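September – Equipment notes, by Jeptoo Lema

The Clalley assembly cell is up for renewal in next year's budget, and Elikem Appiah has asked for a costed list before the Brulla quote lapses. One arm is already on the bench. The question is what to buy to go round it.

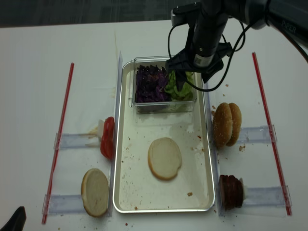

Gripper over the lettuce, bun base on the tray.

Shredded greens remain the hard case. We have allowed 20 hours of engineer time for tuning the grip, and 3 spare sets of fingers. Yaw Asante wants a second arm – I would hold that until the cycle time is settled.
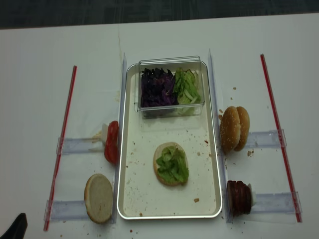
Bun base with lettuce on, other fillings in the side lanes.

Trays and tubs are catalogue items and go under consumables. The Ackah quote for these is 564, delivery included.

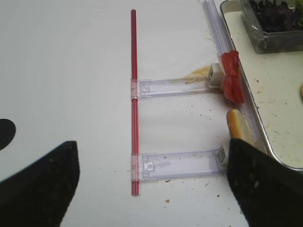 Fixtures are the line most likely to grow. The present feed lanes are clear plastic pieces clipped to a red rod, with a small block at the end of each, and crumbs get on the table beside them. I have put in 300 for a set that lifts out in one go for washing. Dede Fiadzo is checking whether the Jevthorpe workshop can make it.

Comments on the list to Jeptoo Lema, Equipment Planning. © Clalley. Back to top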